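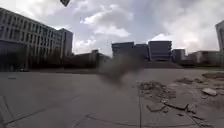

I've had the Brimix outdoor kit since the end of last week, and today was the first long run with it. The kit is a small wheeled base with a front camera, a battery, a radio link and the Proda software, which does the route following. It costs 910 dollars without the battery. I bought two batteries because Haziq Pillai told me one wouldn't get me through an afternoon, and he was right.

Setup took most of the morning. The manual is 32 pages long and the part I needed was near the back, after the safety section and the warranty. You pair the radio first, then the camera, then restart the base. If you do it in the other order the software says it is connected but the picture never comes up.

Driving by hand is easy. The steering is a bit slow to respond and I had to get used to turning early. On big concrete slabs the base holds a straight line well at low speed. I would not take it over broken paving. The wheels are too small for that, and the manual says the same thing in a footnote.

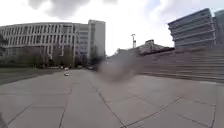 Route following is the part I paid for, and I have mixed feelings about it. You drive the route once, save it, and the base repeats it. In a wide open area it has little to go on close by, so it depends on buildings a long way off. It lost its place twice and stopped, and both times I had to drive it back to the start by hand. Napaporn Sangkhawat has the older Tse base and says hers does better in narrow streets, which I can believe.

Battery life was over 2 hours with the camera on. Charging is slow. The charger gets warm but not hot.

I wrote to Brimix about the lost routes and Thanakorn Srisuk from their support answered the same day. He said an update is planned for September and sent me a settings file to try until then. I'll load it tonight and run the same route again next weekend if the weather holds.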